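Hiring a unit at Primholm Yard: your questions

Who can rent a unit?
Anyone over 18, whether you run a business or just need space for a hobby. Most of our tenants are sole traders or small firms.

How big are the units?
The smallest is 100 square feet and the largest is 360. Mustier Row has the small ones and Skoltudley Row has the rest.

How long do I have to sign up for?
The shortest let is three months. After that it rolls on month by month, and either side can end it with a month's notice in writing.

What does the rent cover?
Water, buildings insurance and bin collection. Electricity is metered and billed separately. You need your own contents insurance – please send us a copy before you collect the keys.

Can I get in at night?
Yes, tenants have a gate code and can come and go at any hour. We ask for no loud work after 9pm, as there are houses behind the wall.

Can I bolt things to the floor?

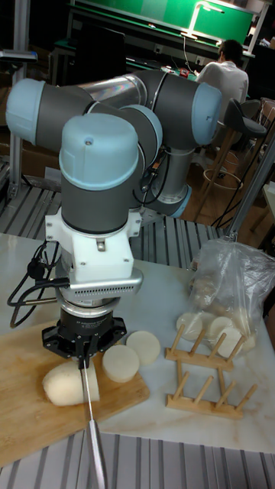 Yes, but ask first. Some units have pipes under the concrete and we will need to mark them for you. Holes must be filled when you leave.

Is there parking?
One space per unit. Vans are fine, trailers are not – the turning circle is too tight.

How do I arrange a viewing?
Ring the office and ask for Fengying Liao. Viewings are on Friday mornings. Unit 59 will be free from May.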